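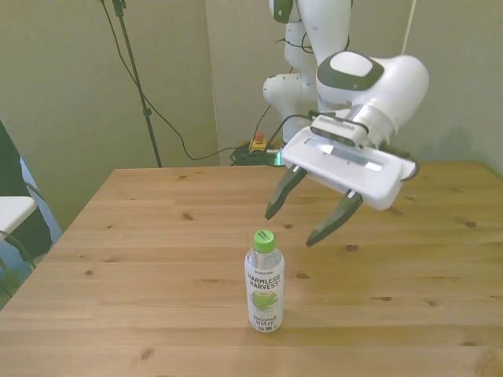
Zonico Bench Cell – buying and planning

The Bench Cell is a single-arm station for picking and placing bottles and other small packaged goods. It is sold by Camberg as a full kit or as an arm and gripper only.

Full kit includes
Arm and controller
Two-finger gripper
Wrist camera
Emergency stop box
Mounting plate and cables

Part no. 416
Lead time: 14 weeks (arm and gripper only: 9 weeks)
Setup on site: 2 days

The table is not included. Most buyers use one they already own – send us its height and thickness with the order. Budget separately for spare fingers and operator training.
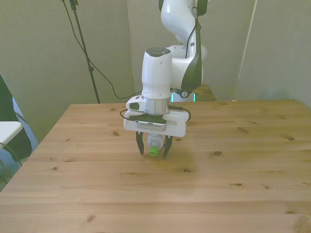
Two-finger gripper holding a capped plastic bottle on its side.

Orders for October delivery should reach us early, as setup dates fill up. For quotes, contact Iona Lindsay. For site planning and floor drawings, contact Kwesi Amissah.

Page updated 2018-04-10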